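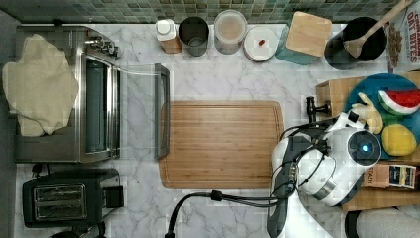
The open day at the Diltmont bread flour mill began at eight in the morning, and I was there before the gate was open. I bake at home for many years, and I always wanted to see where the flour comes from. When I read that the mill would let visitors in on Tuesday, February 12, 2019, I asked for a day off from work and bought a train ticket the same evening. In a home kitchen we think of bread only at its last stage. There is a bamboo cutting board with a groove for the juice, a toaster with two slots, a toaster oven with its glass door folded down, and the bread comes to this place already finished. At the mill I wanted to see the other end of the story, when it is still grain and dust and noise.

The way from the station is not difficult but it is badly marked. You leave by the back exit, cross the small bridge, and follow the river on the left side. After the second bridge you can already hear the mill. It is a tall brick building with small windows, and next to it are the newer silos, which are much less pretty. The visitors were asked to wait in the yard, where a woman from the office gave us paper hats and white coats. My coat was too long and I had to fold the sleeves. People with beards got also a net for the beard.

Our guide was Amarachi Iyamu, the head miller. She speaks quickly and she likes questions, even simple ones. The group was 30 people, which is too many for the narrow stairs, so she divided us into two parts and one part went first to the laboratory. I was in the part that started with the grain.

The grain arrives by truck. Before a truck can unload, a person takes samples from different places in the load with a long hollow stick, and the samples go to the laboratory for a fast test. If the grain is too damp, or if it smells wrong, the truck must turn around. Ms. Iyamu told us that this happens more often in September than in other months, and that the drivers are never happy about it. We saw one truck unloading. The grain falls through a metal grid in the floor, and it makes a sound like heavy rain.
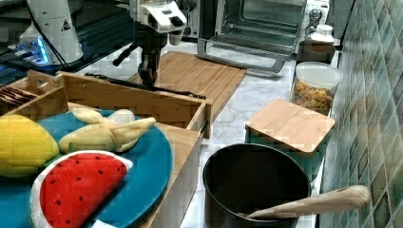
After this the grain is cleaned, and I did not know how much work the cleaning is. There are sieves that shake, magnets for pieces of metal, a machine that blows air to take away the light parts, and another one that separates small stones by their weight. In a corner was a bucket with the things removed that week: straw, stones, a few bolts, corn, and a lot of black seeds I could not name. Then water is added to the wheat and it rests for many hours. It seemed strange to me to dry grain, refuse damp grain and then make it wet again, but the explanation is simple. The skin of the grain becomes tough and comes off in large pieces, and the inside becomes softer and is easier to break.

The roller floor is the loudest part. The machines stand in two long rows, painted a pale green, and the floor trembles under your shoes. Each machine has a little window in front, and at some of them we were allowed to open a small door and take some of the product in the hand. At the first machine it was rough, like broken rice. At the last one it was nearly flour, and it was warm, which surprised me. Ms. Iyamu rubbed it between two fingers near her ear. I tried to do the same but I heard only the machines.

One floor higher are the big sifters. They hang from the ceiling on rods of cane and they swing in circles, all together, without stopping. I had to look away after a minute, I felt a little like on a boat. From here the flour goes through pipes in all directions, up and down, and some of it returns to the rollers again. On the wall there is a diagram of all the pipes from the time when the building was renewed. It has 173 numbered points, and the older workers, so we were told, do not need to look at it.

In the laboratory they bake small loaves from every batch. They were standing on a shelf with labels, and the difference was easy to see even for me: one was high and round, and its neighbor was flat and pale. The laboratory assistant cut both and let us smell them. She explained that the flat one was not a mistake. This flour is made for crackers, and for crackers you want a dough that does not fight back. I have probably used the wrong flour for my crackers for years.

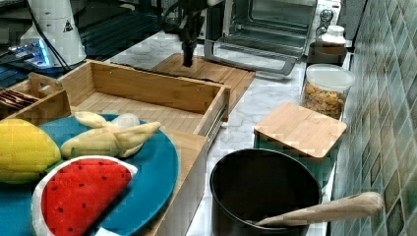
Does whole wheat flour spoil faster than white flour? It does, as the germ stays in it and the germ contains oil, so at home it is better to keep it in a closed container in a cool place and buy only small bags.

At the end of the tour we came into the shop, which is a former storage room with a low ceiling. They sell the mill's own flour under the name Bako, and also rye flour, bran and semolina. I took two bags of strong white flour and one of rye, and I regretted it already on the bridge, for the bags were heavy and my backpack is old. The prices were lower than in my supermarket, but only a little. There was also coffee and a very good seed cake. The line for the cake was long - it was better to go there first and to the flour after.

Some practical remarks for those who want to go next time. Wear closed shoes, because with sandals they will not let you up the stairs. The stairs are steep and there is no elevator for visitors, so for people with bad knees only the yard, the laboratory and the shop are possible. Small children under 8 may not go on the roller floor. Ear plugs are given for free at the door. Photos are allowed in the yard but not inside the mill. The tour took two hours, and with the shop and the cake it was almost lunch when I left.

I asked at the office about the next open day, and they said the date is not decided. They keep a list of people who want to receive a letter, and I put my name on it. The rye I have already used for one loaf. It was a bit heavy in the middle, and next time I will give it more time in the oven.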